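Hundeo Forums > Arms, Grippers and Cells > Show your setup

Thread: Gripper cable keeps snagging on the wrist, how do you route yours?

tealcap_joint wrote:
Hi all, long time reader, first real post! I look after one tabletop cell for Ondelton. Single arm on a gray metal stand right behind a white table, Robotiq on the end, and the arm reaches down over the props from the back. It runs most of the day and I'm the one who gets called when it stops.

My trouble is the cable. Every couple of weeks the gripper drops its connection partway through a reach, usually when the wrist is rolled over hard to one side. I reseat the plug, the light comes back blue, everybody's happy, and then it does it again. I've swapped the cable once already and the new one lasted to 2000 cycles before the first dropout. Right now I have the slack strapped up near the top joint and then a free loop down to the gripper. 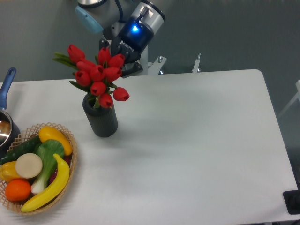 Robotiq over the tulips, blue light on. Cables run along the arm up by the top joint.

Anybody running a similar reach? Where do you put your straps, and how much slack do you leave at the wrist?

bolt_and_shim wrote:
Welcome! I'd bet money it's the slack. Everyone leaves too much because they're scared of pulling the plug out, and then the loop flops around and works the connector loose anyway. Mine is strapped at every link, snug, with one small loop at the last joint and that's it. Jog the wrist to both ends of its travel by hand before you tighten anything. Slow speed, hand on the stop.

Harkberg_nights wrote:
Gotta disagree with the snug part. I did exactly that on ours and sheared the jacket inside a month. The wrist on these turns a lot further than you think it does, and a strap that looks fine at home position is a guitar string at full roll. I use soft hook-and-loop, loose enough to slide a finger under, and I let the cable creep through it a little.

Also, have you thought about just limiting the roll? If you only ever come down onto a vase and a basket you probably don't need full travel. I set soft limits on the last joint and half my problems went away.

bolt_and_shim wrote:
If it sheared in a month it was rubbing on something, snug or not. Did you look at the edge of the strap? Cheap zip ties have a corner on them like a knife.

Harkberg_nights wrote:
They weren't zip ties, thank you very much.

tealcap_joint wrote:
Ha, okay okay. So I tried a bit of both last night. Took off the hard ties, put on soft ones, kept one loop at the wrist and set limits on the last joint. Then I ran it slow through the worst approach I've got, the one where it comes in high on the right of the flowers with the fingers spread. That's the pose that used to kill it. I went through it 10 times at low speed and had no dropouts, which I know proves nothing yet.

While I was in there I checked the bolts on the stand too (one of them took a quarter turn, oops) and wiped down the fingers. The props stay where they are on the left side, flowers and basket and saucepan, so the right half of the table is free for me to swing over when I want the arm out of the way.

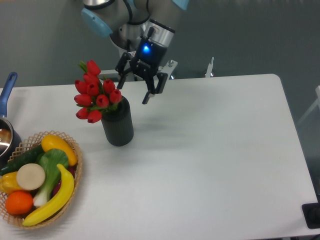
Does the gripper need to be set up again after you unplug and reroute its cable?
Run the activation once after power is back, with nothing between the fingers, and let it open and close fully before you send it any job.

slowjog wrote:
Seconding the activation thing, I forgot it once and spent an entire morning blaming the cable. My other two cents: look at the connector pins under a magnifier. Ours had one pin pushed back just a hair, and it would make contact in every pose but one. A new cable won't fix that if the bad pin is on the gripper side!! Unplug with the power off, please, I've seen people do it live.

Harkberg_nights wrote:
Good call on the pins. I'd do that before touching another strap.

bolt_and_shim wrote:
Agreed, for once. And write down the cycle count every time it drops. If it's always the same pose it's mechanical. If it's all over the place I'd look at the power supply. I still say your loop is too long though.

tealcap_joint wrote:
Update, 7/12/18. Powered down, pulled the plug, and slowjog gets the prize: one pin sitting lower than its neighbors on the gripper side. I've got a replacement coupling on order. Meanwhile it's been through 193 cycles on the soft straps with no dropout, and I'm keeping the roll limits on. Will post again once the new part is in and it's past 2000.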